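台所の「片づいて見える」は本当に使いやすさなのか
生活デザイン演習 期末報告

1. はじめに

住まいの雑誌や動画では、台所の作業台について毎回似たような助言がくり返されている。よく使うものは出しておく、素材をそろえる、手の届く範囲にまとめる。どれももっともらしいが、根拠が示されていることはほとんどない。本報告は、こうした助言のうち作業台の上の物の配置に関するものを取り上げ、演習用のキッチンで確かめようとした記録である。

最初に書いておくと、期待していたほどはっきりした結果は得られなかった。班の中でも解釈が割れたままの部分がある。それでも、うまく言えなかったことをそのまま残すほうが、次に同じ課題をやる人の役に立つと考えた。

2. 参考にした考え方

出発点にしたのは、授業で配られた収納提案の冊子「Lamrani」である。そこでは作業台を「調理する面」「加熱する面」「しまう面」の三つに分け、それぞれを混ぜないことが勧められている。図はきれいで、読んでいるあいだは納得してしまう。しかし実際の作業台は一枚の板であり、線が引いてあるわけではない。トースターの前でパンを切る人もいれば、まな板の上に皿を置いて盛りつける人もいる。

もう一つ、住宅設備の展示場Clundanoを見学したときの説明も参考にした。案内によれば、出しておく道具は色を三色以内に抑えると雑然として見えないという。見た目の話としては分かる。ただ、色の数を減らすと作業が速くなるのか、疲れにくくなるのかと質問したところ、返ってきたのは「気持ちよく使えます」という答えだった。気持ちがよいことを否定するつもりはないが、それは別の問いへの答えである。

3. 方法

演習用キッチンの作業台を使い、置き方を2通り用意した。一つは冊子の勧めに沿って道具を用途別に分けた配置(以下、分離配置)、もう一つは前の使用者が置いたままの状態に近い配置(以下、混在配置)である。物の種類は変えず、場所だけを変えた。

作業は「皿に果物を盛って出す」「パンを焼く」「シリアルを用意する」という軽いものに限った。火や包丁を使う作業を入れたいという意見もあったが、手際の個人差が大きくなりすぎるので見送った。果物は、傷みと衛生の問題を避けるため、ぬいぐるみの果物で代用した。すいか、皮をむいたバナナ、レモンである。重さも滑りやすさも本物とは違うから、盛りつけにかかる時間について何かを主張するには弱い。この点は後でもう一度触れる。

参加したのは同じ学科の学生20人で、各人が両方の配置を一度ずつ経験した。順番による慣れを打ち消すため、半数は分離配置から、残りは混在配置から始めた。作業後に、探しやすさ、動きやすさ、見た目の印象の三項目について7段階で答えてもらい、自由記述の欄も設けた。一人あたりの持ち時間は40分とした。

4. 作業台の様子

作業台は白い大理石の天板で、壁の一面に緑と灰色のモザイクタイルが斜めのひし形に張ってある。奥にはステンレスの二枚焼きトースターと、白いつまみのついたオーブントースターが並ぶ。シリアルは白いふたの透明容器に入れてあり、木のスプーンは黒い筒形の道具立てに立ててある。竹のまな板は大きいものが出ていて、その上に青緑の丸い皿をのせて使った。 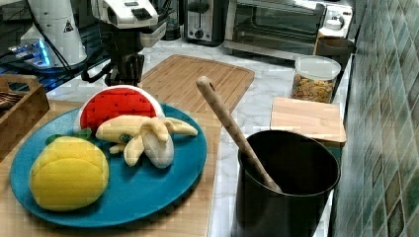
道具立ての位置は、両方の配置の違いがいちばん出るところだと予想していた。分離配置では加熱機器の側に寄せ、混在配置ではまな板の近くに残した。ところが自由記述を読むと、道具立てに触れた人は思ったより少ない。今回の作業で木のスプーンを使う場面がほとんどなかったのだから当然とも言える。配置を比べるつもりで、配置の差が出ない作業を選んでしまっていた。

まな板については、逆に予想していなかった意見が多かった。複数の板が出ているので、どれが「切る場所」でどれが「置く場所」なのか分からないというものである。分離配置では調理する面にまな板をまとめたが、まとめたことで、かえって平らな空きが減ったと書いた人もいた。冊子の図ではまな板は一枚しか描かれていない。図に描かれていない二枚目以降をどうするかが、現実の作業台では問題になる。

5. 結果

見た目の印象では、分離配置のほうが高く評価された。これは冊子の主張どおりである。一方、探しやすさと動きやすさでは、二つの配置の間に差があるとは言いにくかった。分離配置を高くつけた人も、混在配置を高くつけた人もいて、どちらかに寄っているとは読めない。

自由記述には、分離配置について「きちんとしているので使いやすそう」という表現がよく出てきた。気になったのは「使いやすかった」ではなく「使いやすそう」と書かれていた点である。作業を終えた後の感想なのに、見た印象を答えているように読める。班の一人は言葉づかいの癖にすぎないと主張し、もう一人は見た目の評価が他の項目に流れ込んでいる証拠だと主張した。この調査だけでは決められない。

混在配置については「家の台所に近い」「迷わなかった」という記述があった。ただし、これも慣れの話であって、配置そのものの良さとは区別すべきだろう。自宅の台所がどのような状態かを事前に聞いておかなかったのは失敗だった。

6. 収納用品の効果について

追加の課題として、Wundtonの仕切り用品とZodadovの整理手順書を比べることになっていた。前者は物を買い足して場所を区切る方法で、後者は物を買わずに置き場所の決まりだけを作る方法である。

仕切り用品は入れた直後の見栄えがよかった。しかし天板の上に置く以上、仕切りそのものが場所を取る。皿を置く場所を確保するために仕切りをずらし、戻すのを忘れる、ということが練習の段階で何度か起きた。整理手順書のほうは、書いてある内容の多くが常識の範囲であり、手順書がなければできないことなのか疑わしい。「朝に使うものは朝に使う場所へ」という項目があるが、朝に使うトースターを夜に使う人は、どこに置けばよいのだろうか。

どちらについても、短時間の試用で良し悪しを言うのは無理がある。収納の工夫は初日ではなく一か月後に崩れるものだと思うが、今回はその一か月を見ていない。

7. 問題点

この調査には弱いところがいくつもある。

まず、代用品の果物は軽くて転がり方も違う。本物のすいかなら汁が出るし、まな板や布巾の置き場所がもっと切実になったはずである。汚れが出ない作業で台所の使いやすさを論じるのは、雨の日のない町で傘を評価するのに似ている。洗う、拭く、乾かすという工程を丸ごと落としたことは、おそらく最大の欠点である。

次に、参加者が全員同じ授業を受けていた。冊子の内容を知っている人が分離配置を見れば、それが「正しいほう」だと気づく。点数を高くつけたくなる気持ちが働かなかったとは言えない。

さらに、作業の時間を測らなかった。計測すると急いでしまい普段の動きにならない、というのが当初の理由だったが、今読み返すと言い訳に近い。少なくとも、手を止めて物を探した回数は記録できたはずである。

8. 考察

結果から言えるのは、用途別に分けた作業台は整って見えると評価された、ということまでである。そこから使いやすさや時間の短縮を導くことはできない。冊子も展示場の説明も、この二つを区別せずに語っていた。私たちも計画の段階では同じことをしていた。

作業台の上を減らせという助言についても、素直にはうなずけない。トースターもシリアルの容器も、しまえば天板は広くなるが、毎朝出す手間が増える。その手間を引き受けるのが誰なのかは、助言の中に出てこない。一人暮らしと家族の台所では答えが違うはずで、同じ図一枚で済ませるのは乱暴だと思う。

9. 次の課題

次に行う班には、実際に汚れる食材を使うこと、後片づけまでを一つの作業に含めること、授業の冊子を読んでいない人に参加してもらうことを勧めたい。まな板の枚数を変えた比較も試す価値がある。質問の文も「使いやすそうか」と読まれないよう、「どこで手が止まったか」のように具体的な形に直したほうがよい。

質問用紙の原本と集計表は演習室の棚に置いてある。自由記述のうち判読できなかったものは集計から外し、用紙の右上に印をつけた。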